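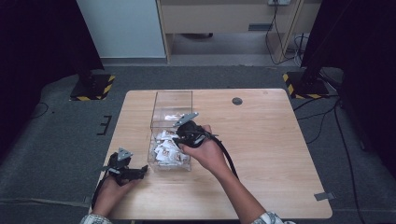
Are the clear bins better than the cardboard trays for single-serve packets? For finding things, they are. For everything else we don't have the evidence yet, and I would ask you not to read this report as if we did.

Progress report on the packet restocking trial, Trirnovport site
Prepared by Booker Obi
May 9, 2022

What the grant paid for

You gave us 3000 dollars to change how small paper packets are stored and handed out at the Trirnovport pantry counter. By packets I mean the little white ones with the brown and tan printing, plus the salt, pepper and tea that go out with hot meals. The application, which I did not write, promised less waste, faster packing and "a calmer work area." I can speak to the first two. I don't know how anyone would check the third.

We have spent 794 dollars so far. Most of that went to the clear acrylic boxes, which have no lids, and the rest went to labels, a scoop and freight. The boxes came from Petik. Zidix quoted a lower price but could not give us a delivery date, and two of us had a long argument over whether that mattered. I thought it did.

What has changed

Packets used to arrive in their shipping cartons and stay there until someone needed them. Cartons were cut open at the side, the flaps tore, and you could not tell a full one from a nearly empty one without sticking your arm in. Now a carton gets tipped into a clear box and the box sits out on a table. You can see what is in it from the other side of the room. People stopped asking me whether we were out of things, and I will give the boxes full credit for that.

They are also easy to wipe down. The cardboard trays never were.

What has not changed

Packing speed. The November plan said that packing a meal kit would take less time once packets were in open boxes. We timed it twice, with different people on each occasion and different kits, so the two results can't be compared with each other and I am not going to print either one. My own impression is that picking three packets out of a heap takes as long as it ever did. They cling together, you come up with five, and you put two back.

Heaping is a problem in itself. Packets get pushed to one part of the box and the older ones end up at the bottom. We top up from above, so the bottom layer just stays there. Paper packets crumple when they are pressed and turned over that much, and people at the counter hand the crumpled ones back. I had been told the boxes would cut down on this. I see as many rejected packets as before – possibly more, although we can see them better now, and that may be the whole difference.

The waste figure

The application set a target of no more than 800 packets thrown out over the full term. I can't report against it. There was no baseline, and the sheet by the trash can was filled in on some shifts and left blank on others. A number built from that sheet would look good and mean nothing.

Lumbantobing has offered us divided inserts for the boxes at a discount. I have put the order on hold. If mixed heaps are the trouble, dividers might help, but I would like to try one box with a homemade divider before paying for a full set.

Next steps

Empty each box completely before refilling it.
Use one waste sheet, kept on a clipboard at the table, with a name on every line.
Time the same kit with the same two people, boxes against trays.
Decide on the inserts after that.

The rest of the 3000 dollars is unspent and I would rather return part of it than use it up on inserts we can't justify. Please let me know whether the terms allow that, and if there is a form for it, send me the form.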